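Home Files Releases Issues Wiki

# drodley-tilt-faults

Hi! I put this set together after our simulated two-arm robot kept ending runs with its cameras pitched way over and the planner carrying on as if everything was fine. The room is called Drodley (a small rendered room with a table, a window and a framed picture), the controller is Senar, and the fault is the one Catarina Mota logged as "tilt creep." If you're looking for clean demos, please go get the regular Drodley set instead, because everything in here is from runs we marked as failed.

The wrist views are where I'd start. In this one the fingers are open and there's a picture lying flat on the gray surface in front of them. The planner's log for the same step has its target as "table item," so it had no business being anywhere near a picture!
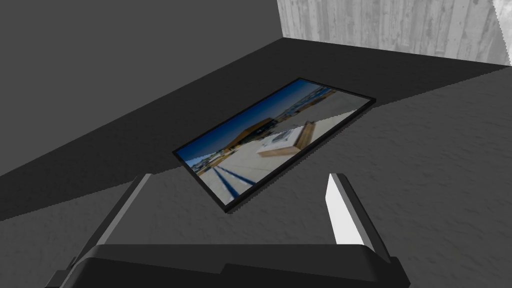 ## What's in the set

- 144 failed episodes, all rendered
- 1,939 short clips cut from them, each with joint states and the planner log
- `labels/fault.csv`, one row per clip, hand-checked by me and Joana Vilela
- `labels/onset.csv`, our best guess at the step where the drift began

Head and wrist views are stored separately. Horizon angle is saved raw, so don't level the frames before you load them or the onset labels won't line up (I did this to myself and lost an afternoon).

## What went wrong

Short version: Senar reads the base orientation once at reset and then trusts it. If the base gets nudged during the run, the arms keep solving for the old pose. The head view leans, the table slides off to an angle, and both grippers end up pointing up into the room with the little stuff on the tabletop still out ahead of them. 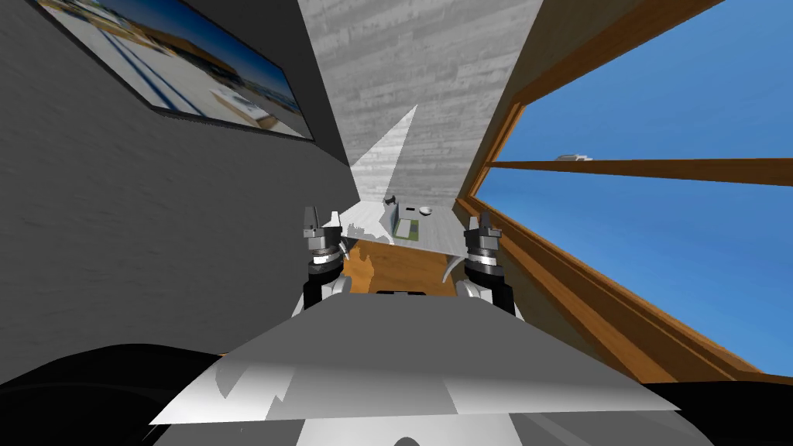 Américo Macedo's first idea was a bad camera mount in the scene file, and we chased that for a while. Swapping the mount changed nothing. Then Rosário Sampaio compared the base pose at reset with the pose at the last step and there it was, 19 degrees off in the worst episode.

The part that bugs me is that the safety check passed. It measures fingertip height over the tabletop using the stale pose, so a gripper can hover right by the book on the table and the log still reports plenty of room.

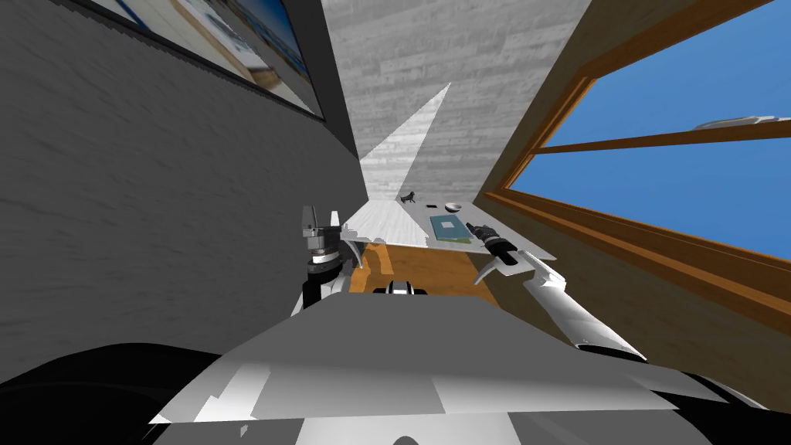

On a real arm I would not want to be standing next to that. We've added a second check that re-reads the base pose every step and stops both arms past a limit you set in `config/guard.yaml`. It's off by default, so turn it on!

## Known problems

Onset labels are soft. Joana and I disagreed on 457 clips, and those have `agree=0` in the CSV. Object names in the scene file also got shuffled between builds, so go by object ID.

Wrist clips from late in an episode are often not much use for grasping work. You get ceiling planks, a bit of window, and fingers with nothing between them. I kept them in anyway as they're handy for training a "stop now" detector.
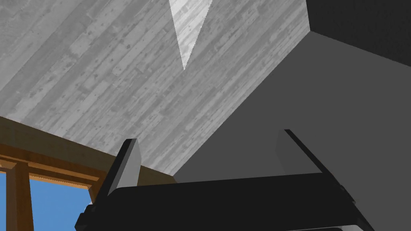
*Wrist view, gripper open and empty, ceiling and window frame behind.*

## Changes

January 2019: first upload, guard config added, two broken log files replaced. The resets with the window side mirrored still need relabeling, and Celeste Magalhães has those.

Contact: open an issue or ask for Celeste | © Drodley sim group | Back to top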